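Ostapchuk picks up the Tuvska tourism account

Well, it has been the talk of our little corner of the business since the end of summer, and now we can finally put it in the newsletter. Tuvska has hired Ostapchuk to handle its press and visitor promotion in the United States. The contract runs for 18 months and covers travel media, trade shows and a spring campaign aimed at people who have already done the big-name European cities and want somewhere slower and cheaper to spend a week.

Those of you who have been with us for a while will remember that Skerkico held this account before, and held it for a good long stretch. Skerkico did pitch again, and by all accounts did it well. We want to say that plainly, since losing an incumbent account has a way of making everybody assume the worst about the work. The old campaign, the one with the ferry timetable printed as a poster, is still hanging in more than one office we visit.

The request for proposals went out in the spring and ran to 28 pages, and if you have ever had to answer one of those you have our sympathy. It asked for a media plan, a crisis plan, a sample press kit and a budget split out by month. It also asked every firm to say what other governments or public bodies it had worked for, going back five years, and who had paid the bills. 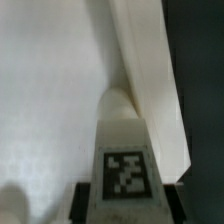

On that last point, a reader who has answered more than a few of these wrote to us to say the disclosure section was the best part of the whole document: "I wish every tourism client asked for it up front. You lose two evenings pulling the records together, and then you never have to have the awkward phone call later on. My only gripe is that the form gave us one line per client."

We are inclined to agree, gripe included. Promoting a place is a friendly sort of job – beaches, bread, old churches, that kind of thing – but when the client is a public authority there are filings to make, and the paperwork has to match what the pitch letters say. Ostapchuk tells us its registration papers were drafted before the contract was signed and that a copy of the agreement will be available to any reporter who asks for one. Good for them!

Now, what will the work look like? The first piece is a press trip in October, with places for 16 writers and editors. Ostapchuk is not asking for guaranteed coverage, and it will let outlets pay their own way at a set rate if their rules call for it. Several of the bigger travel sections won't accept free trips at all anymore, so this is a sensible thing to have in the invitation from the start, where an editor can see it without having to write back and ask.
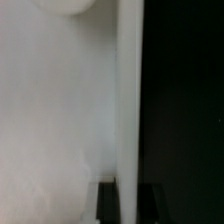
The second piece is a monthly note to travel agents, and here the firm is starting with a head start, because Tuvska owns the mailing list and is handing it over. There are 2584 names on it. Anyone who has inherited a list knows that owning the names and having names that work are two different matters, and we'd guess the first few weeks will go to bounced addresses and agencies that merged long ago. Still, it's a lovely thing to be given, and the handover clause is worth copying into your own contracts. We have seen too many accounts change hands with the list stuck in the old firm's system while the lawyers write to one another.

As for the campaign itself, there is no slogan yet, and we were told (very politely) that we would have to wait for it like everyone else. 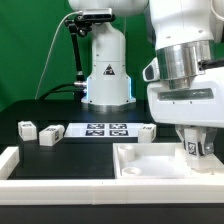

What smaller firms can take from it

We had a nice long chat over coffee in the office about this one, and the thing we kept coming back to was the sample press kit. Every finalist was asked to write one real release, in the client's own voice, on a dull subject: a change to the museum opening hours. Anybody can write up a festival. A firm that can make opening hours clear, short and pleasant to read is a firm you'd trust on a bad day, too. If you are putting together a pitch this fall, try writing yours on the dullest item the client has and see how it holds up.

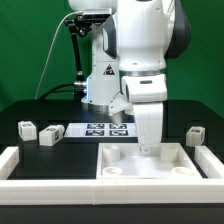
Westbridge Public Relations Club – Newsletter Desk

Members who would like to see the Tuvska request for proposals can ask us for a copy by replying to this newsletter, and we'll send it along with the disclosure form. We are also hoping to run a short evening session on bidding for public accounts, starting at 6:30 p.m. with sandwiches first, as usual. If you have been through a handover lately, on the winning side or the losing one, and would be willing to talk about it among friends, please do let us know. Notes on new accounts and renewals for the next issue are welcome too, and they needn't be polished.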